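### 4.3 Choosing a wrist camera by annoyance

We had two lenses to choose from and one bracket that fit. The Poon lens is rectilinear, well behaved, and makes a table look like a table. The Jedelby is a fisheye that makes a table look like something found on a beach. Section 3 describes how both were mounted at the wrist and calibrated, with the second calibration taking most of March. This section covers what happened when we asked the controller to pick up limp things with each of them.

The controller (Kernell, version as in Section 2) was left alone between conditions. Gains, closing speed and finger force stayed fixed, and the only change in software was the undistortion step, which we ran with the Poon and then argued about running with the Jedelby. We settled on feeding Kernell the raw circular view. Undistorting it spread the outer third of the picture over so many pixels that the grasp detector began proposing grasps on the ceiling, with high confidence.

Each lens got 67 attempts from the same set of starting poses. An attempt counted as a success if the object left the table and was still held 12 seconds later. It counted as a failure otherwise, including the attempt in which the object left the table by sliding off the far side.

The Poon lens did well as long as the object stayed in view, a condition it met less often than its data sheet would lead one to hope. In the last stretch of approach the object tended to slip out past the top of the picture, and Kernell would close on its most recent memory of where things had been. We recorded 19 failures of this kind and gave them their own column in Table 2, where they look lonely. The Jedelby had none. Its failures were duller: fingers closing slightly short, usually on folds that stood up toward the lens and seemed nearer the middle of the table than they were.

Faisal Bajwa labeled all 1,137 Jedelby frames by hand, outlining the object and marking whether a finger pad was visible. He asks us to note that outlining a crumpled thing through a fisheye takes about four times as long as outlining a box, and that he would have preferred boxes. Frames in which a person was visible were kept. Removing them would have given us a tidier set and a lab unlike any we have worked in.

Figure 3 shows four of the Jedelby frames as the detector receives them, with no cropping or correction. 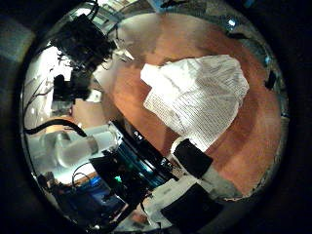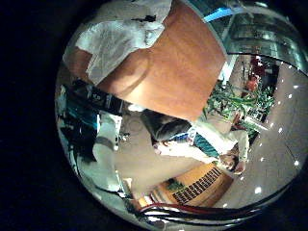
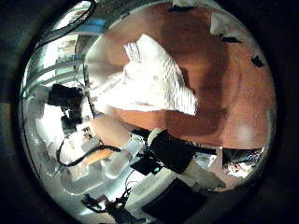
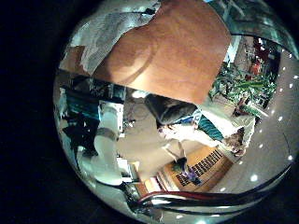
Jarncombe, May 26, 2018

**Figure 3.** Raw wrist views through the Jedelby lens. All four include a brown surface and a crumpled, pale item. Parts of the fingers are visible in the first and third; a person is in view in the second and fourth. Order is arbitrary.

The first frame is the sort we had in mind when we bought the lens: printed paper and a black finger pad close together in the same view. Glare on the wood is common throughout the set and cost us less than expected. The fourth frame is closer to the sort we got when the wrist was turned well away from its planned approach. We left such frames in training, and Kernell has since proposed one grasp on a potted plant. It was, by the detector's own score, a very good grasp.

We kept the Jedelby. The Poon went back on the bench camera, where it has performed without incident and contributed nothing further to this paper.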